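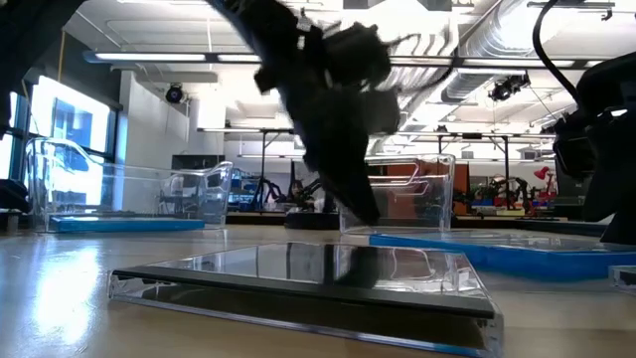
I left the Trundville neighborhood group in March. It had 848 members when I quit, and I think I knew 2 of them in person.

I joined when we moved here because I wanted to know when the road work on Silletti would end. For a while it was useful. Then most of the posts were about fireworks, or whether a noise was fireworks. One thread about a parking spot got to 156 comments before the admins locked it. I read all of them, on a work night. 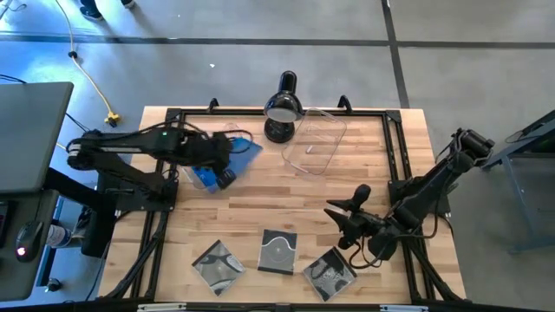

I had already tried turning off notifications, but I kept opening the app anyway. What worked was deleting it from my phone and only logging in on the laptop. After two weeks of that I didn't want to log in much, so I left the group.

I still use Kiltitach for photos. My account there is private and my family is on it. The town posts road closings on its own page, and I check that in the morning if I'm driving. I did miss a yard sale that I would have gone to.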